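How to Clear a Shared Office Table at the End of the Day

A large shared table collects things faster than a desk does. Drinks, snack wrappers, cables and half-used packets all end up on it. The steps below take one person a few minutes.

What you need

A trash bag
A recycling bin
A small tray or box for things people left behind
A soft cloth and a spray cleaner that is safe for the tabletop

Step 1. Take the drinks off first

Pick up bottles before you move anything else on the table. Check that the cap is screwed on, then lift the bottle straight up. Bottles with a name on them go to the tray. Empty ones go in recycling.

Step 2. Sort the bags and packets

Clear plastic bags are easy to miss on a white tabletop, so look across it from a low angle. Look inside each bag before you throw it out. Small cables often get dropped in with the wrappers. Lay soft packets flat and check that they are closed.
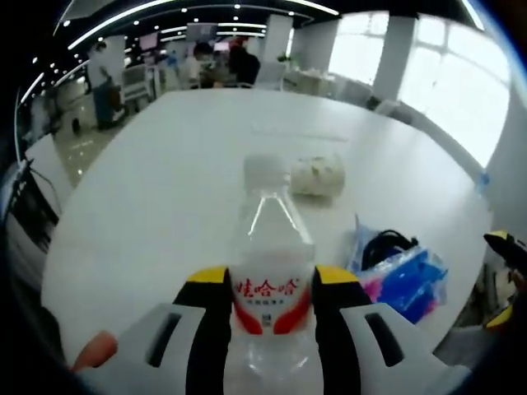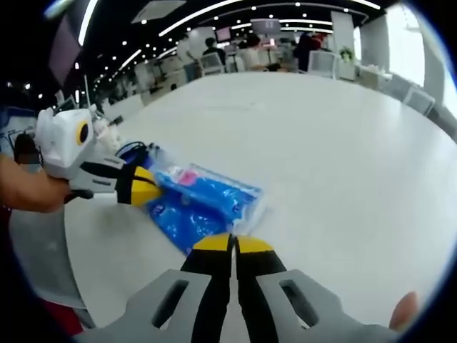
A white table with blue packaging still to be sorted.

Step 3. Coil the cables

Wind each cable in loose loops as wide as your hand and fasten it with a twist tie. Don't wrap it tightly around a charger. Put it in the tray with a note saying where you found it.

Step 4. Wipe down

Spray the cloth, not the table. Start at the far side and work toward yourself, then go once around the rim. Let the surface dry before anyone puts paper on it.

Step 5. Put the tray out

Leave the tray in the same spot every night. Anything still in it after 2 weeks goes to the front desk.

Posted by Tuncay Akyol, Aug 23, 2023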